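Kisside Community Kitchen: equipment and tableware strand
Progress report to the Bradel Fund
Last updated: May 19, 2025

1. Purpose of this report

This report covers the period from February to the present and relates only to the equipment and tableware strand of the grant. Building works at the Mestska Street entrance are reported separately.

2. Position at the start of the period

The kitchen serves a shared midday meal and lends tableware to groups that hire the hall. At the start of the period the crockery was held in three separate cupboards, with no agreed order and no list of what each contained. Hirers frequently returned items to the wrong cupboard, and kitchen staff spent time before each meal looking for serving dishes. The grant application set out a plan to bring the crockery together, withdraw damaged pieces and replace only what could not be made up from existing stock.

3. Work completed

All three cupboards have been emptied, cleaned and relined. A total of 678 pieces were entered on the stock list, of which 145 were withdrawn for chips, cracks or worn glaze. Withdrawn pieces have been offered to a local mosaic class, and those not taken will go to the recycling centre at Bradel.

The remaining stock has been sorted by use. Dinner plates and side plates are now kept on the lower shelves nearest the hatch, bowls are on the middle shelves, and serving dishes are stored flat in the wide drawers beneath the worktop. Shelf edges have been labelled in large print. The former overflow cupboard has been handed back to the hall for chairs and folding screens.

Patterned pieces presented some difficulty. Most were given to the kitchen over many years and few belong to complete sets. It was agreed with the Fund's officer that these should be kept where sound and grouped by pattern, so that a table can be laid consistently even where only a small number of matching items is available.

4. Sorting and table laying

Sorting is carried out at a table covered with a checked cloth, where pieces are grouped by shape and decoration before being put away. The oval plates with fruit decoration and the bowls with pink flowers are treated as two separate groups. The deeper oval dish is listed with the fruit-decorated plates on account of its pattern, although it is more often used for serving. Any piece with marks or staining is set aside for a second wash before it is shelved.

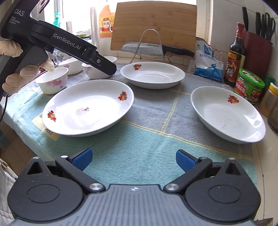 Report author: H. Shimada

5. Expenditure

Spending on this strand to date is £213 against an allocation of £1,000. The largest items were shelf liners, plate racks and labels. No replacement crockery has yet been bought. The underspend reflects the condition of the bowls, which was better than expected at the time of application. We ask that the balance be held within the strand until the remaining requirements are known.

6. Matters outstanding

The glassware has not yet been sorted and is still awaiting shelf space. The loan form for hirers has been redrafted and now includes a return checklist, but it has not been tested with a large booking. Two of the drawer runners are stiff and will be adjusted when the joiner next attends.

7. Next period

Glassware and cutlery will be listed in the same manner as the crockery. A short order for plain side plates will then be prepared, with quotations supplied to the Fund before any purchase is made. The stock list is available on request from the kitchen office at Kisside.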